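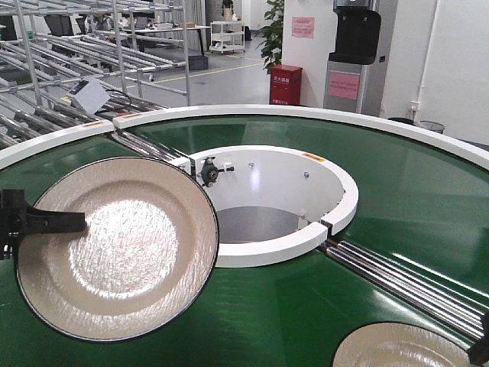

**Acta de la reunión de vecinos y usuarios del huerto Osberg**

Jueves, a las 18:30, en la sala de la planta baja.

Asisten: Theresia Plattner (que modera), Sreekumar Kotian, Hilkka Hyvönen, Rekha Pai y, desde el segundo punto, Parvathi Namboodiri, que avisó de que salía tarde del trabajo y aun así llegó con una bandeja de empanadillas que se agradeció muchísimo. Toma nota Rekha.

**1. Acta anterior**

Se lee y se aprueba, con una corrección que pide Hilkka: donde decía que el compost de la zona norte «estaba listo» debe decir que «estaba casi listo», porque ella misma lo removió el domingo y todavía le faltaba un poco. Queda cambiado.

**2. El agua**

Fue lo más largo de la tarde, como casi todos los años cuando se acerca mayo. Sreekumar ha leído el contador y trae la cifra apuntada en el cuaderno de siempre: 3374 litros desde la última lectura. A Theresia le parece mucho para una primavera en la que ha llovido tan bien, y a Hilkka no tanto, porque se plantaron las fresas nuevas y las fresas, dice, beben como criaturas. Se habla un buen rato de si puede haber una fuga en la manguera de la calle central. Parvathi recuerda que el verano pasado también se sospechó de una fuga y al final era el grifo del fondo, que se quedaba abierto una rayita.

Se acuerda:

- Sreekumar repetirá la lectura dentro de dos semanas, a la misma hora.
- Se regará antes de las nueve de la mañana o ya al caer la tarde, 30 minutos por parcela como máximo.
- Hilkka mirará el grifo del fondo y, si hace falta, pedirá una junta en Grilport.

**3. Parcela vacía junto a la valla**

La familia que la llevaba se muda a Flillton y nos ha mandado una carta muy cariñosa, que Theresia leyó en voz alta y que se guarda con este acta. Dejan las tomateras y dos rosales, y piden por favor que alguien se acuerde de podar los rosales en febrero. Rekha propone que la parcela sea compartida este año, para hierbas aromáticas y flores de corte, y ver después si se asigna a la lista de espera. Sreekumar preferiría asignarla ya, porque hay quien lleva esperando desde el otoño. Tras darle unas cuantas vueltas —con empanadillas de por medio— se decide ofrecerla a la primera persona de la lista y dejar para aromáticas solo la franja pegada a la valla.

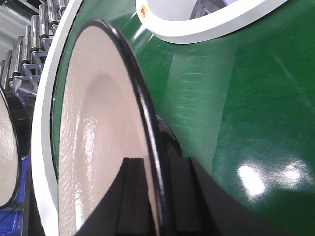
*Superficie verde curva con reborde blanco.*

**4. Comida de primavera**

Se mantiene la idea de comer todos juntos en las mesas largas. El año pasado fuimos 30 entre mayores y pequeños y se estuvo muy a gusto, aunque faltó sombra a partir de la una. Parvathi puede traer el toldo de su hermana si alguien le ayuda a cargarlo. Hilkha hará pan de centeno y Theresia la ensalada de patata. Rekha pregunta si se puede encender la barbacoa; como la hierba aún está verde se dice que sí, con un cubo de agua al lado. Los postres quedan abiertos a la inspiración de cada cual, y se ruega que esta vez no vengan cuatro bizcochos de limón (que estaban buenísimos, todo sea dicho).

**5. Ruegos y preguntas**

Sreekumar pide que las herramientas vuelvan limpias a la caseta, sobre todo la horca grande. Parvathi ha traído semillas de calabaza Tosh en sobres y quien quiera puede pasar a recogerlas. Hilkka pregunta por el gato gris que duerme entre las acelgas; lo hemos visto todos y está gordo y contento, así que allí se queda.

Se levanta la reunión a las 20:10. La próxima será también en jueves y en la misma sala, y le toca moderar a Parvathi.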